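## 3.2 Looking after the simulated cell

We run one cell, and it has a twin. The real one sits in our lab at Wodham: a two-armed machine on a fixed base, parked at a kitchen counter, with a parallel gripper on each arm. The twin lives in the Jurkance simulator and gets the same controller, the same joint limits and (when we've done our jobs properly) the same camera pose. I say "when" because most of this section is about the weeks in July when we hadn't.

Setting up the twin is the dull part, so I'll be quick. The robot model comes from the vendor's files, with the gripper swapped for our own. Duyên Tôn rebuilt the wrist by hand after we found that the stock version put the fingertips 6 mm too far forward. Six millimetres sounds like nothing, but a spoon on a counter is a thin thing, and the fingers were reaching the worktop before they had closed on the handle. We also had to soften the contact settings on the finger pads. With the defaults, anything small shot off sideways the moment it was squeezed, which was great fun to watch and no use at all for training.

The rooms are drawn from a pool of 400 layouts. Floors, wall colours and furniture all change, and so do the things on the counter. The counter height stays put, as does the base of the robot, because those two are bolted down in real life and I wanted one less thing to argue about! Tanner Lemieux wrote the sampler and also the check that throws out any layout where the arms start off inside the furniture.

The camera is what needs the most care. It's mounted above the torso and looks out between the shoulders, and in the real cell it droops a little as the bracket settles. We re-measure it with a printed board after every 50 hours of running and copy the new pose straight into the simulator. Back in July we skipped that step twice. The policy trained on the old pose, and the real arms then reached short all afternoon while Colton Després and I took the left gripper to bits looking for a fault that wasn't there. Figure 4 gives the view from the head camera in one of the sampled layouts, with the right gripper over the counter and the left one raised off to the side.

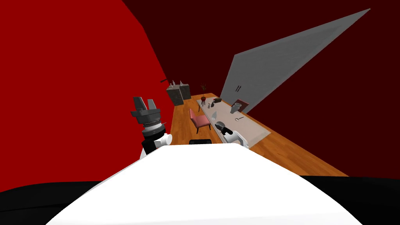 **Figure 4.** Head camera view in the simulated cell.

After any change to the pose we replay a fixed set of 290 recorded reaches in the twin and compare fingertip positions with the logs from the lab. If the two drift apart by more than our limit, the new pose goes back for another look. The replay runs overnight on one machine — Darlene Grewal's old desktop, as it happens — and the report is waiting in the morning.

Two things still bother us. The simulated wrists have no cable drag, and the real right wrist has plenty of it, so slow turns match less well on that side. We tried adding a simple spring and took it out again, as it made the fast turns worse. The other is lighting. Our darker rooms are a good deal gloomier than the lab ever gets, and Ashraful Karunaratne thinks we should drop them from the pool. I've kept them in for the results in Section 4, and the comparison without them is in the appendix.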